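Zarnska Retreat House to Open Its Restored Pipe Organ to the Public

GRERNHAM, June 3, 2019

I've been music director at Zarnska for a good while now, and I still get asked by people who come up for a weekend whether we have an organ. We do! It's up in the loft behind the last pew, and for years it was so wheezy that I mostly left it alone and played the piano by the side altar. I'm very happy to say those days are over. The organ is back together, it's in tune, and we want you to come and hear it.

A little background, for anyone who hasn't had the story from me already (sorry to those who have). The instrument was built by the Šimek workshop for a parish that later closed, and it came to us in crates. It has 232 pipes, two keyboards and a pedalboard that squeaked so badly on low D that I used to write my hymn endings around it. Father Ľudovít Slanina, our director, loved it anyway. He'd sit in the back during my practice and hum along, usually a little flat, though to be fair so was the organ.

The work started in January. Radomír Jurčo and his crew at Drurent Organ Works took the pipes out one at a time, laid them in trays lined with old blankets, and drove them down the hill in a van. I rode along with the first load and held my breath on every curve. The leather in the bellows was in worse shape than we'd thought, and a good number of the wooden pipes had small cracks along the seams. All of that has been repaired.
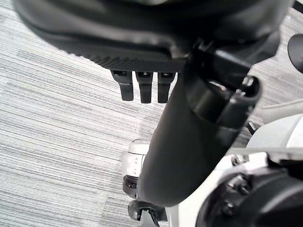
What I love most is the flute stop. It used to come in late and breathy, and now it speaks right away, very sweet and round, and you can hear it all the way down by the front doors. I played "Be Thou My Vision" on it the first evening, with just the loft light on, and I stayed up there a lot longer than I'd planned to.

"We pray differently when there's music in the room," Father Slanina told me when I asked him for something to put in this release. "I'm glad our guests will have this organ with them when they come here for some quiet."

We paid for the whole thing with gifts from 157 households, many of them people who made a retreat here once and never quite left us. Thank you, thank you. Your names are in a book on the stand at the foot of the loft stairs.

The blessing and first recital will be at the end of this month, and it's free. Dalibor Sýkora, who taught me when I was a kid with very short legs, is coming to play the first half. I'll play the second half, and we'll finish with hymns so that everybody gets to sing. The loft itself only holds a few people, but if you'd like to go up afterward and see the keyboards close up, let us know when you call and we'll take small groups. The stairs are steep and there's a low beam at the top, so watch your head.

Please call the front office at Zarnska to save a seat and ask for extension 46. You're welcome to stay for soup and bread in the dining room afterward.

Ľubomír Sokol
Music Director, Zarnska Retreat House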